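Kestside > Notebooks > Handheld tracking > August

August, 9:40. Pose alignment, both hands

Goal for today: find why the left and right trajectories do not agree after we merge them. In the replay tool the two grippers come too close to each other, and in two places the planned paths even cross. Lajos Vass thinks it is the tag offset. I think it is the clock. We agreed to check the clock first, it is the cheaper test.

I took the slotted spoon again as the object, same as in the Hekport set, so that the numbers can be compared. Both grippers run on cable, no wireless today. 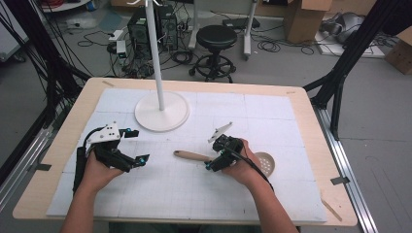 Both grippers over the grid board, spoon between them, lamp at the back.

Clock test. I tapped the two fingers together at the start and at the end of each take, and looked for the peak in both streams. The right stream is late by 8 ms at the start and by 10 ms at the end. So there is an offset and also a small drift. The old merge script (the one from Rimville) takes only one offset for the whole file, and it takes it from the first message, before the buffer is full. I changed it to fit a line between the two taps. Please do not use the old script for new takes.
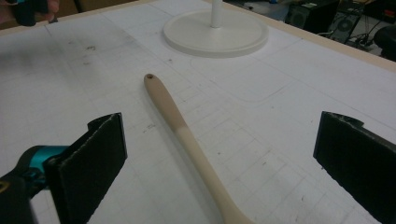

After the clock fix the crossing in the first place is gone. The second is still there, so Lajos is maybe also right. The error there is 6 mm and it always has the same direction in the frame of the left gripper, which looks more like a wrong mount transform than like noise. I compared the config with the drawing and the sign of one rotation is different. I did not correct it yet, because the Orbán branch reads the same file and I do not want to break their planner without asking.

Segmentation: the mask for the spoon is good on the head but it loses part of the pale handle when the white board is behind it. Lower threshold helps, but then the pencil line on the board becomes an object too. I left the threshold as it was and wrote the problem in the tracker.
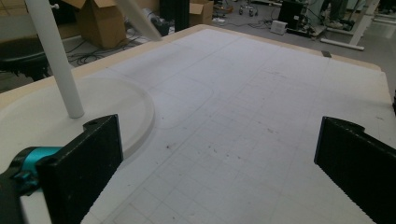
The visual odometry has fewer lost frames when I start slowly and keep the lamp base in view during the first 2 seconds. The thin pole gives bad depth and I exclude it now with a simple box in the map. It is not elegant. If the lamp is moved, the box must be changed by hand, the values are in map_exclude, in meters.

15:20. Reran all takes with the new merge. Residual is lower in every one except take 6, where I forgot the second tap. That one keeps a single offset and is marked in the log.

To do:
- ask Orbán people about the sign in the mount file
- tap check as a warning in the recorder, not only in merge
- repeat take 6
- Lajos: send me your tag measurement, also the raw one

2 comments · 6 shares

Recent entries
Recorder drops the last message on stop
Hekport set: which takes are usable
Planner timeout when both arms wait
Notes on the Rimville merge script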